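Varying object placement when recording drawer tasks

Jan 22, 2026 – posted by Samran Prasertsri
Reading time: 2 minutes
Last updated: September

Our department is preparing a set of teleoperated examples for a learning system. The task family is simple: items are moved between a cabinet top and the drawer beneath it. We have been allotted 600 episodes, of which 90 are complete. Our written procedure does not state how far the starting arrangement should change from one episode to the next. Some operators return every item to the same place, while others move everything. We should be grateful for advice on which practice is preferable, and on whether an episode should be kept when the operator makes a poor first grasp.

Paula Munteanu

The arrangement should change, but in a planned manner. Before recording begins, divide the cabinet top into regions and assign a region to each episode. If this is left to the operator, items tend to collect on whichever side is most convenient. The same applies to the drawer: a can should be recorded at several angles, and the drawer itself should be opened to differing extents.

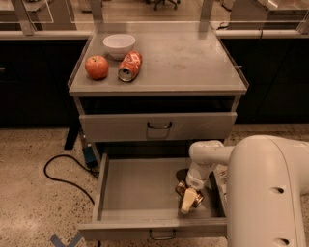 Manipulation > Drawers and cabinets

In the arrangement shown, the bowl, the apple and the red-orange can are all on the left of the cabinet top, and the middle and right carry no items. The lower drawer is well extended and the arm is reaching down to the can inside it. One such layout is perfectly acceptable. If it were repeated for 400 episodes, the system might learn that the right side never matters. Please also record episodes in which the upper drawer is used.

As to poor grasps, keep the episode if the operator recovers and completes the task, and mark it as a recovery. Discard it only if an item leaves the work area or the recording is incomplete.

Stimura Support Desk

We advise 7 layouts per task, each with a printed card. Operators should initial the card after resetting the items – this has reduced disputes considerably.

Donnelly

Just move things a bit each time. We never used cards and the results were satisfactory.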